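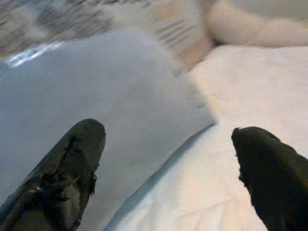
Fingertip wear, Lirnari build. Left one is scuffed worse than the right.

1/ Two-arm bed-making robot, built at home. December notes, mostly for me and for Halima Lawal, who wrote the gripper driver. Total spent on fingertip covering so far: 400 dollars, and I'm not happy with any of it.

2/ The arms run off one controller box I call Jibrin. Each arm gets its own power supply. I tried sharing one and the wrists browned out whenever both lifted together. Separate supplies fixed that. 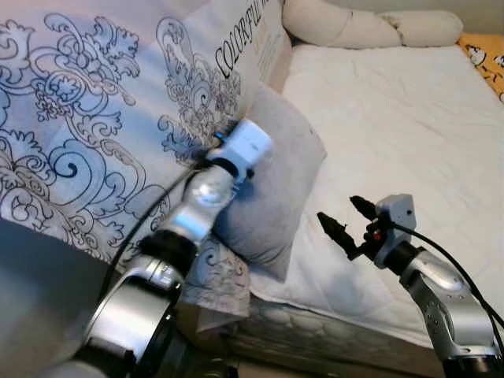

3/ Cable routing is next on the list. I want more slack at the wrist and a clip at the elbow. The first clips I printed snapped at the screw hole, so the new ones are thicker there and printed on their side.

4/ Grip force is set at 40 percent. Lower than that and the duvet slides out. Higher and the motors get warm after a few pulls. Halima wants to ramp it up during the lift. I'll try her version once the clips are on.

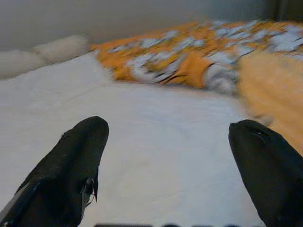
5/ New covering should be something that can be glued, with no edge facing inward. Fabric catches any loose edge and makes it worse. Two samples on order from Dustura, one thin, one thick.

6/ Software side: the corner finder works on plain sheets and gets confused by prints.
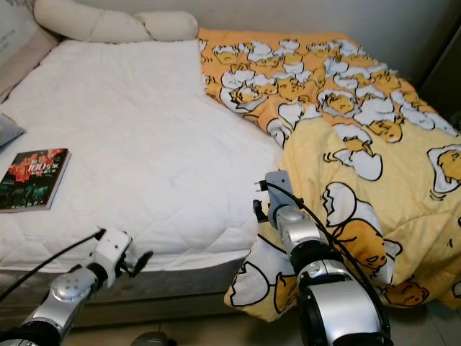

7/ The corner finder looks for long straight edges first, then checks for a fold. A rumpled duvet gives it very few of those. With the cartoon egg yolks it also picks up the black outlines around every shell and treats them as hems. I'm going to blur the input before the edge step and see how many false corners go away.

8/ Clips tomorrow, blur test after that.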